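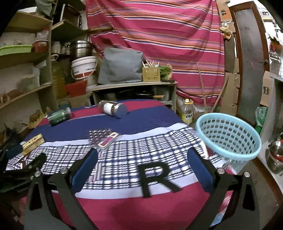 *Written by the Gebremichael household systems desk. Last revised in August.*

## 4. Setting up a tidy-and-sort job

People who buy a Hiveck usually ask us the same thing in the first week: can it put the storeroom in order while I'm at work? We'd love to say yes to that one! What we can say is that it will do a fair piece of the job if you set it up patiently, and that the parts it can't do yet are easy to spot once you know what to look for. A pantry with a cloth spread out, a few groceries lying on it and a big round basket standing beside it is just about the level of chore this section deals with.

### 4.1 Before you start

1. Choose one surface and one container. The basket should stand on the floor next to the work surface, with its opening clear. Anything inside it should come out first.
2. Lay out no more than five things for your first run. Boxes, small packets and jars are a good mix.
3. Turn on every light you have. Deep shelves stay dim even at noon, and the arm is poor at finding clear glass in a dark corner.
4. Wipe the fingertip pads with a damp cloth and let them dry.

> **Note:** Plaids and stripes are fine as a background, but the object finder takes longer over them. If you have a plain sheet handy, use it for the first few runs and go back to your usual cloth once you trust the results.

### 4.2 Teaching the objects

1. Open the Eltberg app and tap **New chore**, then **Pick and place**.
2. Hold each item in front of the arm and turn it slowly until the bar reaches 100.
3. Give it a name you'll recognize later (one tester called everything "thing," and we spent a long afternoon on the phone together).
4. Tell the app where the item goes. "Basket" or "shelf, top" will do. "Where it usually lives" won't, I'm afraid.
5. Set the grip. The scale runs up to 100, and 37 is a sensible place to begin for a cardboard box. Go lower for blister packs, which crease easily.

> **Caution:** Don't teach glass jars as your first object. A jar lying on its side can roll when a finger touches it, and the arm will follow it right over the edge of the table.

### 4.3 Running the chore

1. Clear the floor between you and the stop button.
2. Press **Start** and stay in the room for the whole of the first run.
3. If the arm pauses over an item for a long time, let it think. It's comparing views, and moving the item at that point only makes it begin again.
4. When it finishes, look in the basket yourself before you mark the chore as done. The app counts a dropped item as delivered more often than we'd like.

In our Rostemska test kitchen, a mixed set of groceries took the arm 39 minutes from cloth to basket. You or I would have it done before the kettle boiled. It does get quicker as it learns your things, though not as quick as a person, and we'd rather you knew that now.

### 4.4 What to keep for yourself

- Cooking oil and anything else that could spill. Large bottles are too heavy for the fingers in any case.
- Leafy vegetables in wrapping. The wrapping slides and the leaves bruise.
- Stacked pots, and buckets with thin wire or plastic handles.
- Folding the cloth afterward. We have tried this a great many times. Please just fold it.
- Medicines of any kind, even if the arm can lift the pack nicely. Put those away by hand and out of reach.

If the arm refuses a packet it handled well before, repeat step 2 of section 4.2 with the packet lying flat, then on its edge. For jars that keep slipping, see section 6, "Pads and grip."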